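Ticket 304
Raised by: Defne Şimşekoğlu
Site: Hastport, second floor workroom
Category: Furniture and fittings
Priority: Low
Status: Open, waiting on supplier

Original report
The new worktop has a sticky patch. Paper left on it overnight has to be peeled off, and the trays drag when you slide them. I have wiped it twice with the ordinary kitchen spray and it comes back by the afternoon. The other tables from the same delivery are fine.

Reply, Sławomir Jabłońska, 09:40
Thanks. Please don't use the kitchen spray again for now. Can you tell me whether the patch is near the window or the door, and whether anything was taped down there?

Reply, Defne Şimşekoğlu, 10:15
Window side. There was a strip of masking tape along it in September when we were marking out where the trays go. Someone pulled it up after a week or so. I don't remember it leaving anything behind.

Reply, Sławomir Jabłońska, 11:05
Sounds like tape glue, and the spray is probably softening it and spreading it. Steps to try:
Clear the table.
Warm water with a drop of washing-up liquid, soft cloth, leave it wet for 20 minutes.
Wipe, rinse with clean water, dry with a towel.
No scourers and no white spirit. Idis say solvents can dull the finish.

Update, Rangi Tipoki, 14:30
Did the above. Better but not gone. A bare hand still catches on it. Did it a second time with a 30 cm plastic ruler as a scraper, held flat, and got up some grey rolls of glue. No marks left by the ruler.

Update, Rangi Tipoki, next morning
Left a sheet of paper on it overnight as a test. It lifted off clean at one end and stuck slightly at the other. Trays slide all right now unless they are full.

Reply, Sławomir Jabłońska
Good. I've asked Yasuo Kikuchi at Idis which glue remover is safe on this finish. He is checking with the workshop and will send a small bottle if they have one. Until then please keep labels and tape off all 3 tables. Use the card markers in the drawer.

Update, Defne Şimşekoğlu
Understood. Table is back in use in the meantime, with the trays kept to the left. I'll do the paper test again once the bottle comes and add the result to this ticket.

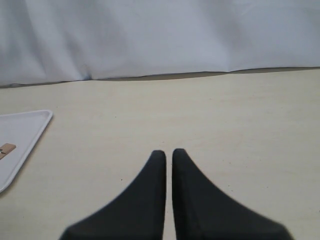 Please leave the ticket open until then.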